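Players' hardship fund reopens for the new season

The former players' hardship fund has reopened for applications and will stay open until the end of March. It is there for anyone who has played at least one first-team match for Jornolwood Rugby Club, men's or women's side, and who is struggling with the long-term effects of injury.

Grants are up to £1,000 each. The fund paid out 11 of them last season, most towards physiotherapy, knee and hip assessments or travel to hospital appointments. Two went on adapting a bathroom and a front step. The money can't be used for legal costs or to clear existing debts, and the rules on that have not changed.

Roland Mottram, who played in the back row for the club and now looks after the fund, said he would like to see more applications from people who stopped playing a long time ago.

"We hear from lads in their thirties who've had an operation and know the fund exists," he said. "We don't hear much from the ones who are 70 and have had a bad shoulder since before there was a physio on the touchline. They think it's for someone else. If you played, you can apply."

The form has been cut from nine pages to four. You no longer need a letter from a consultant. A note from your GP or physiotherapist will do, and if you can't get one before you send the form in, say so and Roland will ring you to talk about it. Names are kept between him and the two people who read the applications with him.

There is also a new arrangement with the Furnival clinic on Satus Road. Former players can book one assessment there without paying, whether or not they go on to ask for a grant. Appointments are on Tuesday evenings, and you should mention the club when you phone. Mārtiņš Priedītis, who propped for the second team until his neck injury, went through the assessment over the summer and has offered to speak to anyone who would like to know what happens at it — ask at the clubhouse and they will pass on his number.

The fund gets its money from the collection at home matches, the old players' lunch and the raffle. This season's lunch is on Saturday, September 17, 2022, before the home match against Indar. Tickets are £18 and include a seat in the stand. Doors open at noon and food is served at half past, so that everyone is outside for kick-off.
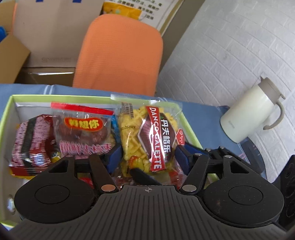 Jujube-style treats and other snacks in a gift box.

Raffle prizes can be left behind the bar on any training night. Please put your name on them. Tinned and packaged food is fine, but nothing that needs a fridge.

Forms are in the rack by the changing rooms, or can be posted to you on request. Completed ones go in the box outside the office or by post to the club, marked "Hardship fund".

More from the newsletter
Under-15s fixtures: two changes of venue
Car park closed on Thursday evenings
Women's side name captain for new season
Referees' course: places still available
Match report: second team lose at Satus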